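第三节 第一次开机和第一锅酸奶

上一节把箱子里的东西都认全了,机器也在台面上站稳了,现在可以动真格的了。我自己用Vakska这台酸奶机做的第一锅是失败的,稀得可以拿吸管喝,所以这一节我写得啰嗦一点,大家别嫌烦。做过酸奶的朋友可以直接跳到3.4看按键,没做过的还是老老实实从头来吧。

3.1 先洗,再烫

1. 把内胆、内盖、量勺和过滤网都拿出来,用洗洁精洗一遍。新机器有一点塑料味,很正常,洗完敞着盖子放一晚上就淡多了。

2. 烧一壶开水,倒进内胆,盖上内盖,放五分钟再倒掉。量勺也丢进去一起烫。

3. 倒扣在沥水架上自然晾干,不要拿抹布擦!抹布上什么都有,擦完等于白烫。

注意:主机不能泡水,也不能放进洗碗机。外壳脏了用拧干的布擦擦就行。过滤网也别用开水烫,边上那圈软胶会变形,我那张就是这么报废的,后来又去Orutbridge的店里配了一张。

3.2 准备材料

第一锅请做原味的,什么都别加。我知道大家心急,想一上来就做芒果的、黑芝麻的、桂花的,可是味道越多,出了问题就越难找原因。材料很简单:

全脂牛奶1000毫升
淡奶油52克(可以不放,放了口感更厚)
Olivares菌粉一小包

牛奶看一眼配料表,只写着生牛乳的最好。写着“调制乳”“含乳饮料”的都不行,里面有糖有胶有香精,菌不爱吃,就算凝住了也是一碗怪东西。常温奶和冷藏奶都可以用,冷藏的要先拿出来回温,夏天放半个小时,冬天久一点。脱脂奶能做,做出来偏稀偏酸,我个人不太喜欢。

菌粉平时要放冷冻室,用之前再拿。拆开了就一次用完,剩半包夹个夹子塞回去的做法我试过,下一锅凝得特别慢,省下来的那点钱还不够赔牛奶的。

提示:想用现成的酸奶当引子也行,挖三大勺,要原味、冷藏、没有经过二次杀菌的那种。包装上写“巴氏杀菌热处理”的常温酸奶没有活菌,放多少都没用。

3.3 下料

1. 往内胆里先倒一小半牛奶。

2. 撒菌粉。撒匀,别一坨倒在中间。

3. 等一两分钟,让粉自己吸饱了沉下去,再用量勺慢慢搅开。用力打会起很多泡,成品表面就会坑坑洼洼,不影响吃,就是难看。

4. 把剩下的牛奶和淡奶油倒进去,再搅十几下。液面不要超过内壁上那条横线。

5. 盖内盖,听到“咔”一声,再盖外盖。

有人问我要不要把牛奶先煮一遍。包装好的牛奶不用煮,刚开盒的直接用就可以。如果买的是散装鲜奶,那一定要煮开,再放凉到手背贴着锅不烫,然后才能下菌粉。太烫会把菌烫死,这个救不回来。

关于加水:Vakska的主机底部不用加水。我提这一句,是因为我以前那台旧的要加,头一回用这台的时候我顺手就倒了小半杯进去,吓得赶紧拔插头。万一你也倒了,先断电,把主机倒过来控干,放通风的地方晾两天再用。

3.4 按键和时间

面板上一共四个键:功能、时间、加减、开始。通电以后屏幕会闪两下,然后停在横杠上,这就是待机。

1. 按“功能”,一直按到“酸奶”两个字亮起来。旁边还有米酒和纳豆,别选错了,温度差得挺多的。

2. 按“时间”,数字开始闪,用加减调到11小时。出厂默认值要短一些,说明书上说也能成,我的经验是冬天厨房凉,默认时间做出来总是差一口气。夏天可以减一点。

3. 按“开始”。屏幕上的数字不闪了,就是已经在走了。

我一般晚上九点按下去,第二天早上八点正好,刷完牙就能看到结果,特别有期待感!

注意:发酵的时候别挪机器,别摇,也别每隔一会儿就掀盖子看。我懂,真的很想看。忍一忍。中途停电不超过半小时,来电以后接着做就可以,机器会记住剩下的时间。停得太久就要自己判断了,闻着有怪味、表面有颜色,整锅倒掉,不要心疼。

3.5 出锅

1. 时间到了会响三声,机器自动停止加热。这时候打开外盖,轻轻把内胆歪一下,整块一起动、不散开,就是成了。

2. 如果还是流动的,盖回去再加两个小时。两个小时以后仍然像牛奶,那多半是菌粉失效了,参考第六节的排查表。

3. 成了也先别急着挖。盖好内盖,连内胆一起放进冰箱冷藏,至少一夜。冷藏过后会更稠,酸味也会圆润很多,刚出锅那一口其实有点冲。

表面有一层淡黄色的清水,是乳清,搅回去或者倒掉都行。我拿它和面,烙出来的饼挺软的。乳清特别多、底下像豆腐渣,说明时间太长或者机器放在了太热的地方,比如紧挨着烤箱。下次换个位置,少做一个小时。

3.6 想吃稠的:过滤

做希腊酸奶那种挖起来能立住的口感,要用到过滤网。把冷藏好的酸奶舀进网里,网架在配的小桶上,盖好,放冰箱。三四个小时是中等稠度,放一整夜就接近奶油奶酪了,抹面包特别好吃。

过滤完会少掉一大半,看着有点亏,第一次做的人都会怀疑是不是漏了。没漏,都在桶里呢。

3.7 加味道

终于到这一步了。加料都在冷藏以后加,别和牛奶一起发酵,水果里的酸和酶会让它凝不好。

我最常做的是草莓酱版。一整锅酸奶配114克草莓酱,不要完全拌匀,拿勺子划几道,一口有一口没有的那种最好吃。黑芝麻的要先把芝麻炒香再打粉,生粉有股涩味。蜂蜜吃的时候再淋,提前放进去会出水。

分装我用的是Fomimden的玻璃罐,口大,勺子伸得到底。罐子也要烫过晾干。装到罐肩就够了,别装满,路上一晃会顶到盖子上。贴张小纸条写上哪天做的,冷藏的话一星期内吃完,加了鲜果的两天内吃完。

要留引子的话,在加料之前先挖出来三勺,单独装一小罐。用自己留的引子接着做,最多接三四次,后面味道会越来越杂,还是换新菌粉省心。

带出门的时候罐子竖着放,旁边塞一块冰袋,到了地方尽快放回冰箱。天热的五月以后我就不带超过一个小时的路了,宁可少带两罐。

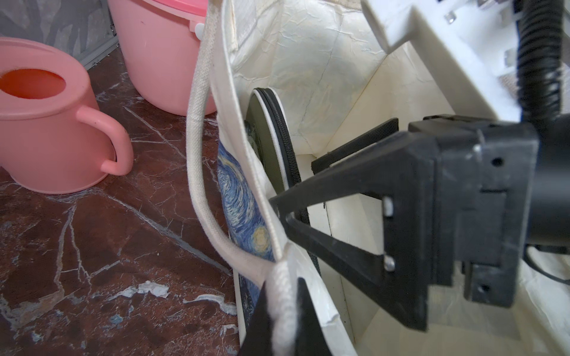

带出去又没吃完的,回家以后就别再倒回大罐里了,剩下的那点当天吃掉。内胆空了先用凉水冲一遍再上洗洁精,奶渍会好洗很多,深度清洁的步骤放在下一节。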